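Paper Towel Waste in Shared Washrooms: A Study of Two Buildings at Prellholm

1. Background

Prellholm replaced its cloth roller towels with folded paper towels before the present group enrolled. No record was kept of how much paper the change produced, and the facilities budget lists towels, soap and liners as a single line. The aim of this project was to measure towel use per visit and to find out whether the type of dispenser affects it.

The study covered 2 buildings, Araya Hall and the Florkik Annex. Araya Hall has lever dispensers that release a fixed length of roll. The Florkik Annex has open slot dispensers holding interleaved folded sheets. Both buildings are used mainly for teaching and have similar opening hours.

2. Method

Data were collected over 14 teaching days in September. A door counter was fitted at each washroom entrance and read at closing time. Bin liners were removed at the same hour, tied, labeled and weighed on a platform scale in the basement store. The mass of an empty liner was subtracted from each reading. Items other than towels were picked out by hand with tongs and weighed separately.

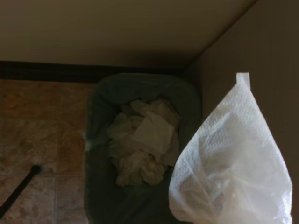
Moisture was the main source of error. A used towel can hold several times its own mass in water, so the mass of a full liner says little about the number of sheets in it. To correct for this, a sample was drawn from each liner, spread on wire racks in the drying cabinet and weighed again the next morning. The ratio of dry to wet mass was then applied to the whole liner. Samples were taken from the top, middle and bottom, as the lower layers tended to be wetter.

3. Results

The door counters logged 3855 visits in total. Of these, 58 percent were in the Florkik Annex. Dry towel mass per visit was higher in the Annex than in Araya Hall on every day of the study. Sheets from the slot dispensers often came out in pairs, and many of the second sheets were found in the liners still folded — these were dry at the time of sorting and had probably not been used.

4. Limitations

The door counters do not separate entries from exits, so each reading was halved. People who entered without washing their hands are included. One liner from Araya Hall split on the stairs and its contents were excluded.

5. Recommendations

The slot dispensers should be filled below the marked line, which reduces double pulls. If this has no effect by the end of term, one Annex washroom should be fitted with a lever unit and the measurements repeated. The Prandum drying cabinet should be booked in advance, as it is shared with the soils course.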